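**Skaron opens its practice library for robot arms, and we'd love for you to poke at it**

*For release in October*

Hi, I'm Beryl Kettle, and I run the collection side of things at Skaron. Normally our announcements get written by someone with a tidier desk than mine, but I asked if I could do this one myself, mostly because I've spent so much of the year inside it that I didn't want to hand it over!

So, the news. This month we're releasing Nirnby, our first public library of example motions for teaching robot arms to do small bench jobs. It holds 3517 recorded attempts, all of them made in simulation, with people steering the arm by hand from a desk in our office. You can download the whole thing, train on it, pick it apart and write to tell us what we got wrong. Research groups, schools and hobbyists pay nothing. Companies pay nothing for the first year either, and after that they should call Quang Diệp, who will be nice about it.

If you haven't met this kind of work before, it goes something like this. A learning system needs to see a job done many times before it can have a go on its own. One of our operators sits down, puts on headphones (optional, but they all do it), and moves a simulated arm through a task while the software writes down every joint angle and every opening and closing of the gripper. Then the bench gets reset, things get moved a little, and off we go again. It's a lot like teaching a kid to tie shoes, except the kid wants to see it from a slightly different angle every single time.

We stuck with simulation for this first release and I'm glad we did. We can change a fingertip in the morning and be recording with it before lunch. We can shift the light, swap the part on the table, or start the arm from some awkward pose that would make a shop manager wince. There are real costs to doing it this way, and I'd rather say so here than have you find them in the footnotes. Contact is the hard part. A simulated finger touching a simulated part is still a guess at what happens on a real bench, and some of our early recordings had parts skating off like they were on ice. Ánh Hà rebuilt the contact settings twice over the summer, and we threw out everything recorded before the second rebuild. That hurt! It was 834 attempts, and none of them are in the library.

What is in there is a mix. Most of the recordings are clean runs. But 179 of them are flubs that we kept on purpose and labeled as flubs: missed grasps, approaches from the wrong side, an operator changing their mind halfway down. Ansel Sorensen argued for those from the first week and I argued against him for about as long as I could stand it. He was right. The systems we trained with the flubs included got better at backing off and trying again, and I've had to hear about it at lunch ever since.

"I'd like people to go to the bad ones first," Ansel told me when I asked him for something quotable. "You learn more about the arm from one messy approach than from ten pretty ones. Also Beryl owes me a sandwich."

The recording tool is called Jarkell, and it's part of the release too. Thắng Triệu wrote nearly all of it. It runs on an ordinary desktop, and it'll play any recording back at any speed, which is handy when you're trying to work out exactly where an approach started drifting. Thắng also wants me to mention that the undo button works now. (It did not work in the spring. We don't talk about the spring.)

We're opening up operator sessions as well. There are 200 places for people outside the company who'd like to log in and record attempts of their own, with an evening slot at 7 p.m. for anyone with a day job. You don't need a robotics background. A couple of our steadiest hands came to us from dental labs and piano repair, and one of our favorite testers is a retired seamstress who thinks our default speed is much too timid. Everyone who records gets credited by name in the next version, unless they'd prefer not to be.

To sign up, get the files or set up an interview, write to the Nirnby desk at our Szczepańska office. Quang handles business questions, Thắng takes anything about Jarkell, and everything else comes to me. I answer my own mail, usually with too many exclamation points. Press copies of the two stills with this release are free to use with credit to Skaron. 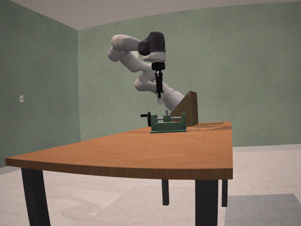
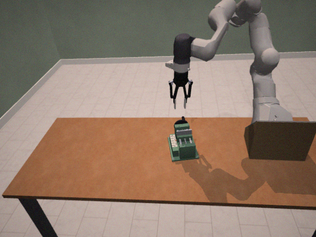
*Simulated arm and bench, with the gripper held above a green piece on the table in both views. Credit: Skaron.*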